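Bathroom extractor, part two: the duct run

14 Jan 2020

The fan in the upstairs bathroom at Odthorpe has now been replaced. Part one covered why the old one had to go, which came down to a seized bearing and a duct that ended in the loft instead of outside. This part covers the ducting, the controls and the readings since.

The old arrangement was an axial fan in the ceiling with a length of flexible hose laid over the joists. An axial fan copes well enough when it blows straight through a wall. It has very little pressure to spare, so once it has to push air along several metres of ribbed hose the flow drops to almost nothing. I held a sheet of tissue to the grille with the fan running and it fell off.

The replacement is a Pruitt inline unit, mounted in the loft on a board across two joists. Moving the motor away from the ceiling cuts the noise in the room, and the mixed flow impeller holds its output against a longer run. I used rubber washers between the feet and the board. Without them the ceiling hummed at low speed.
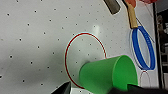
Green cup, red ring and blue ring on the white board.

The run goes from the ceiling grille, up through a short vertical section, into the fan, then along to the gable wall and out through a louvred vent. I used rigid pipe wherever it would go and kept flexible hose for the last connection at each end. Where hose is used it should be pulled tight and cut to length. Leaving the spare coiled up "in case" is a common fault, and each loop costs more flow than an extra metre of straight pipe.

Joints were made with the proper connectors, a bead of sealant and foil tape over the top. Ordinary cloth tape dries out in a loft. The tape on the old hose had let go at both ends, and there was a brown tide mark on the plasterboard under each one.

The pipe slopes down towards the gable so that any condensation drains outside. It is also lagged for its full length. Warm wet air in a cold pipe will condense whatever you do, and the aim is to have less of it and send it the right way. If the run in your loft has to rise to the outlet, fit a condensation trap with a drain at the low point.

Controls took longer than the pipework. The fan came with a timer which can be set for an overrun of up to 23 minutes. I have it on 15. There is also a humidity sensor, a Jolon module wired in parallel with the light switch, which starts the fan when the room goes above its set point. The sensor sits on the wall opposite the shower. My first position was above the door, where it picked up dry air from the landing and hardly ever triggered.

The electrical work was done by a qualified electrician, including an isolator outside the bathroom.
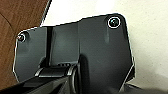 Air has to get in before it can go out, so I also trimmed the door. The new floor had closed the gap underneath it to almost nothing, and with the fan at full speed the door could be felt pulling shut. I took a strip off the bottom edge with a plane and sealed the bare wood afterwards. The pull has gone and the fan note is lower.

I have been logging humidity with a cheap Zeststead sensor on the window sill. The log stands at 2737 readings, which cover both the old fan and the new one. With the old fan the room was often still damp by lunchtime after a morning shower. It now gets back to the level of the landing well before breakfast is over. The mirror still steams up, as I would expect with the door shut and the water hot.

Two jobs are left. The loft hatch needs a new seal, as the draught strip has gone flat along one side, and the louvre at the gable rattles in a westerly wind. I may swap it for a cowl with a single flap. Part three will be the hatch.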